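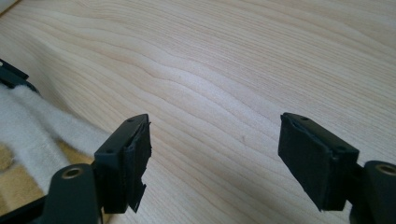 Left pad torn at the bottom, right pad mostly fine. Bare wood between them.

**1/** Writing up a gripper fault from July because two people asked and my answers were getting long. Short version: a foam pad came partly away from the finger, we kept collecting, and a chunk of the data is no good.

**2/** Setup for anyone new. We use hand-held grippers to record household tasks. Person holds the tool, squeezes, camera watches the fingers. The recordings train the arm at our Preltdale site. The fingers are black plastic with a foam pad on each inner face.

**3/** The left pad is the problem. Ragged edges, a bit of lift at the top corner, and a flap hanging off the lower end. The right one has a little fraying along the top and is otherwise in decent shape.

**4/** The first sign came from the arm side. Dace Stankevičius was running the cloth-folding policy and it kept closing on the cloth, lifting, and losing it to one side. Always the same side. She checked the arm's own pads first and they were new.

**5/** We spent 2 days on the wrong thing. We blamed calibration, redid it, and got the same drops. Then we blamed grip force and turned it up. Fewer drops, but it started dragging the cloth under it across the table.

**6/** Conceição Frade went back to the raw recordings and watched the fingers instead of the cloth. Her note to the channel was one line: "left pad is loose in all of these."

**7/** She was looking at a batch of 857 recordings from one tool. The flap is visible in 93 of them. In the rest you can't see one, which doesn't prove the pad was holding properly. A pad can be letting go at the back before anything shows at the edge.

**8/** What we think happened on the arm: people holding the tool could feel the cloth slip and corrected with the wrist. A small twist, probably without noticing. The policy learned the twist. The arm has good pads on both sides, so the twist does nothing useful there and pulls the cloth out of line.

**9/** I say "think." We haven't run it as a proper test. Dace retrained without the 93 and the sideways drops went down but did not go away. Retraining without the whole batch is next.

**10/** Why it wasn't caught: our start-of-shift check covered battery, lens, storage, and whether the fingers open and close freely. These opened and closed fine. There was no line for pads. I wrote that check, so that one is on me.

**11/** The tool log did have a pad replacement interval. 3,000 closes, then swap both. This tool was under that when we pulled it. The interval came from tests on hard objects, mugs and boxes and so on. We had been doing fabric for weeks.

**12/** I don't know yet if fabric is what did it. Could be a bad glue job on that one finger. The two pads went on at the same time and only one came apart like this, so glue is my first guess. Someone else on the team is sure it's people setting the tool down on its left side.

**13/** Safety part, since this got filed as a near miss too. With the force turned up in post 5, the arm was squeezing harder than the number on our risk sheet. Dace noticed before anyone reached in. The force limit is now locked and changing it takes a second person.

**14/** What changed:

- Pads are on the start-of-shift check. Look at both faces, then push a fingernail at the top and bottom edges. Any lift, swap both.
- Photo of the open fingers at the start and end of each shift, saved with the recordings.
- New pads are logged with the date and who glued them.
- A tool with a loose pad gets a red tag and goes on the Fivwood shelf, not back in the case.

**15/** Do not trim a loose flap and carry on. I've done that on other tools. It looks tidier and you have less pad.

**16/** Someone asked about screwing the pads on instead. There are screw holes on the top of each finger, but I wouldn't put a screw head anywhere near a contact face. We're trying a thinner foam from Nogueira with a different adhesive. No results to share yet.

**17/** Also asked: do we delete the 93? No. They're labeled and kept out of training. Conceição wants them for a small checker that flags pad damage from the finger view. If it works I'll post numbers.

**18/** If you have Vultix tools on the same kind of pad, go look at yours today. Open the fingers over a table in decent light and check the lower end first. That's where ours tore.

**19/** Edit to 9: the retrain without the full batch is queued for tonight. Will add the result under this post.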